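Section 4 – First-time set-up of the Flusby label printer

Revised July 11, 2022. Replaces the old sheet that came in the box, throw that one out. Covers the desk model only. Wall model has its own guide.

Before you start

Need: printer, power brick, USB cord, one roll of labels, the Zesuvine disc or download. Clear a flat spot. Not next to a heater, not in a sunny window – heat turns the paper gray and you'll be reprinting the whole lot by August.

Rolls: use Tokevico matte, 200 labels to a roll. Glossy rolls fit but they jam. We don't cover jams from glossy rolls.

4.1 Unpacking and power

1. Cut both strips of orange tape. Second one is under the lid, everybody misses it.
2. Lift lid. Pull out the foam plug. Keep it for shipping.
3. Plug brick into printer first, then the wall.
4. Press power, hold two seconds. Light goes green. If it blinks amber the lid isn't shut. Push both corners, not the middle.

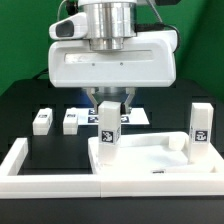

4.2 Loading the roll

1. Power OFF. Yes, off. Sensor sets itself at start-up and it needs to find the roll already in place.
2. Drop the roll on the spindle, labels feeding from the bottom.
3. Slide the guides in till they touch. Don't squeeze. Squeezed paper skews and you get slanted borders.
4. Pull one label out past the tear bar.
5. Close lid, power on. Printer feeds one blank and stops. Feeds three or more – sensor is dirty, see 4.5.

CAUTION: print head is hot after a long run. Wait before you open teh lid and keep fingers off the black strip.

Note: half-used rolls go back in the bag. Damp paper curls and wont peel clean.

4.3 Software and first print

Install Zesuvine BEFORE plugging in the USB cord. If you did it backwards, unplug, restart the computer, install, plug back in. Usually sorts it.

1. Open Zesuvine, pick Flusby Desk from the list.
2. Set label size. Wrong size is the number one support call.
3. Type something short. Print one.
4. Check all four edges.

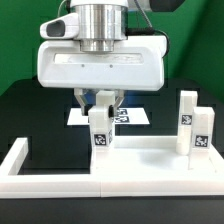 Text too far left, change the offset by one step and print again. One step at a time. Big jumps just have you chasing it back and forth. Same for up and down. When it looks right hit Save as Default or it forgets the lot at shutdown.

Accented letters: turn on Extended Characters in the Text tab. Test word on the menu is Kazlauskienė – if the last letter comes out as a box, the font is wrong, pick another. Do this before a long name list, not after.

Darkness: leave at 16 to begin with. Higher is blacker but wears the head and smears fine lines. Bar codes and square codes want crisp edges more than they want black. Still faint at 16, clean the head first, then go up by one.

4.4 Sticking labels

Wipe the surface, let it dry. Peel the backing away from the label, not the label off the backing – less curl. Start at one edge, press across with your thumb.
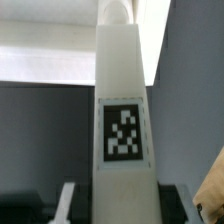

Leave it an hour before handling if you can. Cold surfaces take longer. On curved things keep the long side of the label running along the curve's straight direction or the corners lift. Already lifted? Peel it, print a new one. Pressing an old one back down never lasts.

Codes need a blank margin on all sides. Don't trim it off to save space, scanners need it. Don't put clear tape over a code either, the glare gets in the way.

To remove: warm with a hair dryer, low setting, pull slow. Leftover glue comes off with rubbing alcohol. Test a hidden corner first on painted stuff.

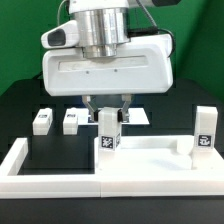

4.5 Cleaning and error codes

Clean every roll change. Alcohol wipe, one direction, let dry. Sensor is the small clear window below the head – dry cotton swab only.

Error 143 – no paper or sensor can't see it. Reload as in 4.2.
Error 156 – head too hot. Leave the lid open, wait for green.
Any other number – write it down, power off, unplug, wait a minute, try again. Same number comes back, contact the seller and have the serial number ready. It's on the bottom, so look before you load the paper.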